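Household Skills, Unit 4: Textiles and Storage
Handout 2: Folding thick fabrics

Most of what is written about folding comes from people with something to sell, usually a box. Treat the claims in this unit the way you would treat a label that says "one size fits all". The Pornell method, which you will meet in nearly every magazine piece on the subject, promises that any garment can be folded into a block that stands up by itself. Try it on a cotton T-shirt and it mostly works. Try it on fleece before you believe the rest.

The Plaltberg reading (pages 22 to 24 in the course pack) is more careful, but note how the author tests only shirts and tea towels, then writes "fabrics" in the conclusion.

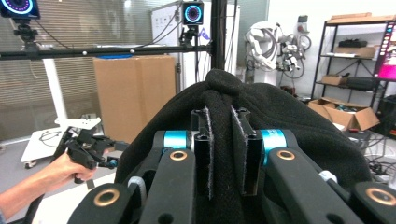
Fleece is awkward for two reasons. It is thick for its weight, and it will not hold a crease, so every fold you make starts opening when you let go. Pick it up by a pinch in the middle and you have chosen the worst place: the black fleece gathers into a twisted knot at the grip while the rest lies in a mound, with no edge on show to fold from. Find a hem first. If you can't find one, spread the whole thing out and start again – it is quicker than tugging.

Rolling is often offered as the answer. Jakab claims it saves space "in all cases" and gives no measurements. A roll of fleece is still mostly air, and a loose roll can take up more of the shelf than a flat fold does. Measure both before you decide.

For the practical
Bring one fleece item and one cotton item of similar size. Fold each flat, then roll each, and write down the height and width every time. Leave them for ten minutes and measure again. The second set of figures is the one I will ask about.

Skidaro storage sleeves are in the cupboard in room 412 if you want to try them. I remain unconvinced – they squash the pile, and you still have to fold the thing to get it in.

Written notes: one side of paper, 57 lines at most. Tables don't count towards the limit.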